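4. Noise complaints and surface coverings in shared work rooms

4.1 Background to the complaint records

The records used in this section come from six buildings on two sites, Famenberg and Trotside. All of the buildings let work rooms to more than one tenant, and all of them kept a written log of complaints over the full study period. The logs were made for building management and were never meant for research. Entries differ in length and detail, and the same event is sometimes entered twice by different members of staff. After duplicates were removed, 887 entries remained. These form the data set for the analysis below.

Each entry was read in full and coded for source, time of day, type of sound, and location of the person complaining relative to the source. Coding was done by Hülya Duman and checked by the first author against the original log. Where the two disagreed, the entry was discussed and a single code agreed on. Entries that named no source were kept and given a code of their own, as leaving them out would have removed a large share of the night-time complaints at Trotside.

A distinction is drawn throughout between airborne sound (voices, music, fans) and impact sound (dropped objects, footsteps, chairs and equipment set down on hard surfaces). The distinction matters for treatment. Airborne sound is reduced mainly by mass and by closing gaps around doors and service openings. Impact sound enters the structure at the point of contact and can be heard in rooms that share no wall with the source. A heavier door does little for it. A soft layer at the point of contact can do a great deal, depending on the layer's thickness, its stiffness under load, and how much of the surface it covers.

4.2 Types of covering

Coverings found in the rooms were sorted into three groups: woven or tufted textiles, solid sheet materials, and open or textured mats. The groups were based on what could be judged by eye and hand during a visit. Product names were recorded where the tenant could supply them, which was seldom. 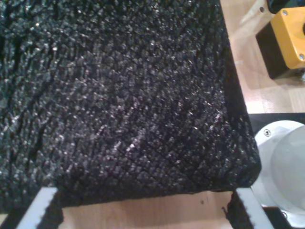 Textiles were the most common covering on floors and the least common on work surfaces. Tenants gave cleaning as the main objection. Sheet materials were common on both. Their effect on impact sound is limited when the sheet is thin and bonded to a stiff base, since the base then takes nearly all of the load. The third group was the most varied. It included mats with raised patterns, mats with a cellular core, and mats that had been cut down from floor stock and laid on benches.

Covering type alone is a weak predictor of complaint rate. Two rooms at Famenberg with the same covering, the same floor area and the same hours of use had very different records. In the first, the covering ran under the work surfaces and up to the skirting on all sides. In the second, it stopped short of the main bench, and the chairs at the bench stood on bare floor. Nearly every impact complaint about the second room described a scraping or knocking sound consistent with chair movement. The extent of covering was therefore coded separately, on a simple scale of none, part, and full.

Age was also considered and then dropped. Few tenants knew when a covering had been laid, and the building records did not separate replacement from first installation.

4.3 Treloar index

To compare rooms of different size and use, complaint counts were converted to the Treloar index. The index divides the number of complaints naming a room by the hours for which the room was booked, then adjusts for the number of occupied rooms within hearing range. A room with no neighbors has no index value and is left out. A room with many neighbors has more chances of being complained about, and the adjustment lowers its value to match.

The index has two known weaknesses. First, it treats all neighbors as equally likely to complain. The logs show that this is false: at Trotside, a small number of tenants account for a large share of entries. We ran the analysis with and without these tenants, and the ranking of rooms by index value was unchanged, although the gaps between rooms narrowed. Second, booked hours are an imperfect measure of use. Some rooms are booked by the month and stand idle on many days. For these rooms the index is too low, and no correction is available from the records at hand.

Booked hours were taken from the management system at each site. For Trotside, the system was replaced in August of the second year, and bookings for that month exist only on paper. The paper bookings were entered by hand and given the same checks as the complaint log.

4.4 Site visits

Each building was visited once. The visits had three aims: to confirm the covering type and extent given in the records, to note the base material under each covering, and to measure impact sound in the room below or beside the source room. Rooms with timber floors were treated as a separate class, as were rooms in which the main work surface was timber and stood directly on the structural floor.

Measurements followed the same order in every room. Background level was taken first, with the room closed and ventilation running as normal. The source was then operated at each of the marked positions for 20 seconds, with a pause of 30 seconds between positions so that the level in the receiving room could settle. Doors were kept closed throughout. If a corridor door was opened or a voice was heard in the receiving room, the reading was discarded and taken again.

Loads were left in place wherever tenants asked for this. Moving heavy items would have given cleaner readings, but it would also have changed the condition under which the complaints arose. A loaded covering behaves differently from an unloaded one: the material under a heavy item is already compressed and passes more of the impact to the base. This effect was clearest with cellular mats and was hardly present with dense sheet. 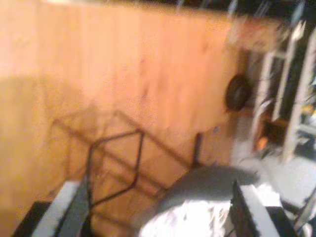 4.5 Results

Impact sound was the subject of more complaints than airborne sound in four of the buildings. In the remaining two, both at Famenberg, airborne sound was dominant, and the logs point to a single ventilation plant as the main source. These two buildings were kept in the index calculation but were left out of the comparison of coverings.

Among the rooms compared, full covering was associated with a lower index value than part covering for all three groups of material. The difference between part covering and no covering was much smaller, and for sheet materials it was within the spread of the data. This agrees with the pattern described in Section 4.2. A covering that leaves the points of contact bare has little effect on the sounds that people complain of, even when it covers most of the room.

Timber floors gave higher readings in the receiving room than concrete floors under the same covering. The gap was widest at low frequencies, where thin coverings offer little reduction on any base. Complaints about timber-floored rooms used words such as "thud" and "rumble" more often than complaints about concrete-floored rooms, in which "click" and "tap" were more common. The wording was not part of the original coding scheme and was reviewed only after the measurements had been made, so it should be read with care.

Work surfaces behaved as expected where they stood on soft feet and less predictably where they did not. Mats laid on a bench reduced the sound of objects being set down, both in the source room and next door. They had no measurable effect on the sound of the bench itself being pushed or leaned on. For that, treatment under the feet is required. Several tenants had fitted one of these measures and expected it to do the work of both. 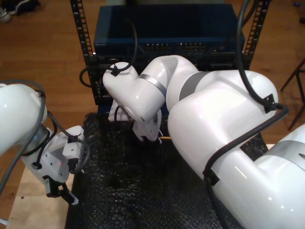 Figure 4. Work surface largely covered by a black textured mat, with a rack-mounted device behind.

4.6 Comparison with earlier work

The Rurnen survey reached a different result on part covering, reporting a clear benefit over bare floors. Two features of that survey may explain the difference. Its rooms were mainly used for desk work, with few heavy objects being moved, and its part coverings were placed by the survey team at the points of greatest foot traffic. In our rooms, coverings had been placed by tenants, often for reasons of comfort or appearance. A part covering that has been placed well could give most of the benefit of a full one. Our data cannot test this, as no room in the sample had its covering moved during the study period.

The Rurnen survey also relied on questionnaires. Questionnaires capture mild annoyance that would never lead to a written complaint, while logs capture only what someone took the trouble to report. Index values from the two sources should not be placed on the same scale.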